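4. Trials with the folding cell

The cell described in section 3 was put together in the Wakby workshop, a shared space with good light and one kettle. Our bench was allotted by a sign-up sheet, on which we were preceded by a canoe. All the work reported in this section was done between the canoe's departure and the return of its owner, who wanted the bench for a second canoe.

We had planned to start with tea towels, as is usual. Tea towels are rectangular, forgiving and dull, and a method that folds them can be published with a clear conscience. The members of the workshop, however, wished to see laundry, and we were using their electricity. The task set was therefore a garment, dropped on the table in whatever state it landed, to be brought to a flat rectangle with no help from a human hand. Control ran on the Tutik planner, version as released, with our own grasp scoring added on top.

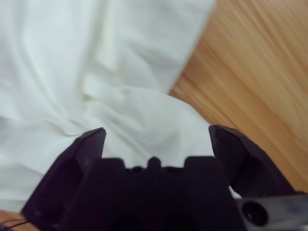 Grasp scoring was the part we expected to be easy. The planner receives a view from the wrist and must choose a ridge of fabric that can be pinched without taking the table along with it. Flat cloth scores badly, as a finger tends to skate over it. A raised fold between the two fingers, as in Figure 4, scores well, and the standing ridges further off come next in the ranking. Our first version of the score was fonder of wood grain than of cotton, a preference we traced to a sign error and which cost us the whole of October. With the sign put right, the score rose and fell more or less as a person would have it do.

Figure 4. View from the wrist during an approach. Cloth on bare wood.

4.1 Two arms

A single arm can pick up a shirt. It can also put it down again, and for some weeks this was the extent of our results. The second arm was added to hold one part of the cloth while the other moved, after the manner of a person folding a sheet with a reluctant relative.

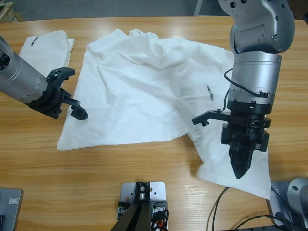
The difficulty with this arrangement is deciding who goes first. If both arms close at once they pull against each other, and the cloth, being the softest thing present, loses. We settled on a plain rule: the arm with the lower score waits. Where the scores were equal both arms waited, with great courtesy, until the time limit of 60 seconds ran out. A small fixed bias in favour of the left arm cured this. We can offer no theory for choosing the left.

4.2 Results

We ran 394 trials. A trial was counted as a success if the finished bundle lay within the marked outline and no layer hung out by more than 25 mm. On this measure 53 per cent of trials succeeded. The Zacharopoulos measure, which also asks that the hem be straight, gives a lower figure, and we have left it to the appendix, where it may be found by those who enjoy appendices.

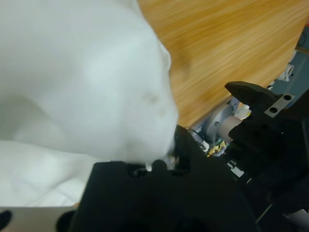 Reading time: 4 min

Most failures fell at the second fold. By then the cloth lies in layers, and from the wrist an upper edge and a lower one look much alike. The planner would choose the upper, the finger would take both, and the bundle would be turned over complete, like an omelette. A stiffer fingertip made this worse. A slower approach helped a little, at a price in time that the members of the workshop remarked upon.

We tried the Nalisis edge filter as a remedy. It found a great many edges, most of them in the table. Sanding the table was discussed and refused.

Marks on the fabric proved less of a nuisance than we had feared, and trials with stained cloth did no worse than the rest. We draw no conclusion from this beyond a domestic one.

Comments (3)

benchtop_ed: What did you use for the fingertips in the end? Mine wear through at the corner.

Reply from the authors: Plain printed ones, replaced whenever we remembered. The stiffer set is in a drawer.

wet_paddle: Second canoe is finished, by the way. You can have the bench back.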